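Section 2: Setting the limescale filter on the Villa water softener

The box promises soft water in minutes. Allow an afternoon.

1. Turn off the mains stopcock and open the cold tap until it runs dry.
2. Fit the bypass valve with the arrow pointing towards the house.
3. Choose where you will draw your test water. The kitchen is the usual place.
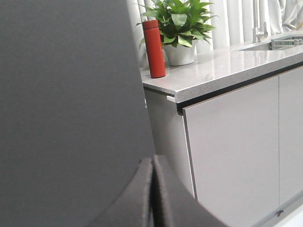 Fig. 1: Kitchen counter, speckled stone top

4. Dip a test strip and read it against the card. The strips supplied are optimistic, so do it twice.

Note: the display may show 81 before the unit is set. Ignore it. 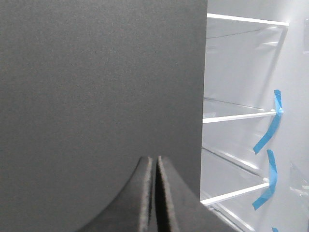

5. Hold the Set button until the display clears, then enter your hardness figure. The "Auto" setting claims to do this for you. We would not rely on it.
6. Pour in salt up to the line. Nerura tablets cost more than plain ones and we found no difference. 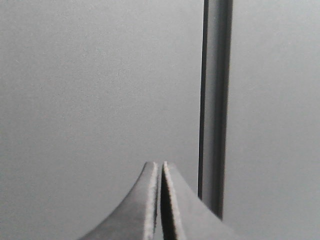 One owner in Vundale wrote that Auto had used a full bag of salt in 26 days, and that entering the figure by hand put a stop to it.

7. Open the stopcock slowly and check both joints for drips.

Caution: do not drink from the softened tap until the first rinse has finished. 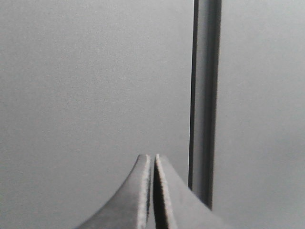
Cerkby, 28/03/2022

Change to this section: the resin was said to last 3000 rinses. We can't vouch for that, so test again each June.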